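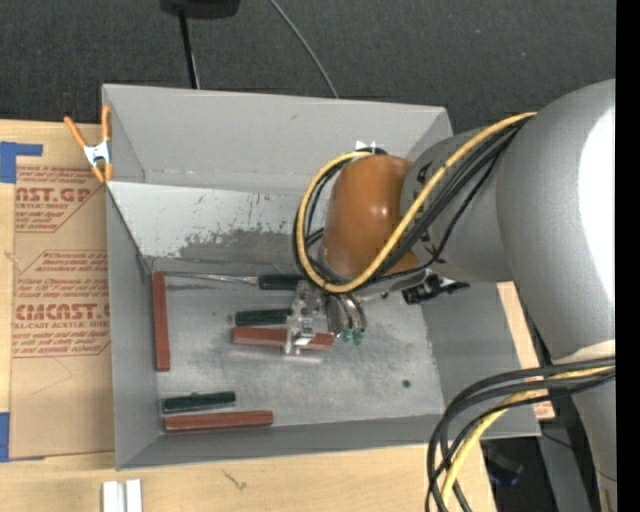
So I finished the outline! The whole thing, start to finish, with an ending I don't hate. If you've been reading this blog for any length of time you know I am not an outline person. I wrote both of my other books by sitting down with a cup of tea and a vague feeling, and it took me forever to fix them afterward. This time I wanted to try it the grown-up way.

The new one is called Jevside for now. It's the name of the town, and the town is pretty much the main character, so it might stick. My working titles never survive, though. The last one was called Mimby right up until the week I sent it out, after a goat that got cut in the second draft. I kept the file name the whole way through and I still think of it as the Mimby book. If you ever hear me say "back when I was on Mimby," that's what I'm talking about, and no, you can't read the goat scenes. (Okay, maybe someday. There's one where he gets into the church that I still like.)

Jevside is set on an island called Arnska, where it rains a lot and people hold grudges over fences. The story is about a woman named Dow who comes home to sell her grandmother's house and finds a lodger living in it. He has a lease. He has a perfectly good lease, signed by the grandmother, and it runs for another two years. I love a legal problem in a novel. Ghosts are fine, but a lease you can't get out of is scary.

The outline took me most of the spring. I started it on index cards, like everybody tells you to, and laid them out on the living room rug. Then I stepped on chapter nine. Then I vacuumed, and put them all in a stack, and the stack was out of order, and I gave up and typed it. It's one long document now, a paragraph for each chapter, plus a big messy section at the bottom called STUFF where I dump lines of dialogue I don't have a home for yet.

What surprised me is how many problems showed up early. In the middle of the book Dow had to find out about the letters, and I had three different people who could tell her, and in my head it was kind of all of them at once. You can't outline that. You have to pick. I went with the lodger's sister, who up to that point had been in the story for one line, holding a casserole. Now she's in seven chapters and I think she might be the best thing in it.

And some of it is no fun at all. There's a stretch after the funeral where I wrote "they talk, things get worse" three chapters in a row. I know. I'll have to figure out what they say eventually, but I'm leaving it alone until I get there. Part of me worries that if I plan every single conversation I'll be bored by the time I write it, and if I'm bored you'll be bored too.

I've been swapping pages with Gilmar Figueiredo, who some of you met in the comments back when I was whining about commas. He writes crime and he's ruthless. I sent him the first chapter last month and he sent it back with the opening two pages crossed out and a note that said "starts here." The place he'd circled was where Dow tries her key and it doesn't fit. I sulked for a whole evening. Then I read it again starting from the key, and he was right, the weather and the ferry and the long paragraph about her coat were all just me warming up. I moved a little of the ferry to chapter two. The coat is gone. It was a good coat.

I got him back, by the way. His detective had breakfast twice on the same morning.

Okay, word counts, since a couple of you asked. I'm aiming for 2000 on the days I don't work and whatever I can get on the days I do. Yesterday I got 927, which isn't terrible for a day with a dentist appointment in it. I used to keep a spreadsheet with colors, green for good days and red for bad ones, and after a while all I could see was red, so I deleted the colors and then I deleted the spreadsheet. Now I write the number on the kitchen calendar next to the trash pickup and leave it at that. My husband thinks it's a code.

I've also been trying to write in the mornings before I look at my phone. It works when I do it. I do it maybe half the time — the other half I check the weather, and then somehow I've read an entire article about a couple who bought a lighthouse. (Useful for Arnska! I'm counting it as research.)

On the reading side I've been going through a big pile of used paperbacks, mostly family sagas, the kind with a tree in the front so you can keep the cousins straight. I want to see how other people handle a house that everybody is fighting over. A lot of them cheat and burn it down. I've promised myself the house in Jevside will be standing on the last page, a little damp, but standing. I do kind of want a family tree in the front, though. I drew one and the lodger is connected to it by a dotted line, and I can't decide if that gives away too much. Tell me if you're a person who looks at those before you start. I always do, and then I get mad when I can tell who dies.

The plan is to have a full draft by September. A bad one is fine, I only want it to have all its parts. Then it goes in a drawer for a month while I do the revisions I owe on the short story, the one about the swimming lessons, which I've been avoiding because the ending makes no sense and I know it. An editor was very kind about it and asked if I'd consider a different last scene. I said yes right away, and then I didn't write one.

I started chapter three this morning. Dow is in the kitchen and the lodger is making her tea in her own grandmother's cups, and she's trying to be polite about it — she won't last long. I've got until lunch before I have to go pick up the dog from the groomer, so I'm going to get back to them.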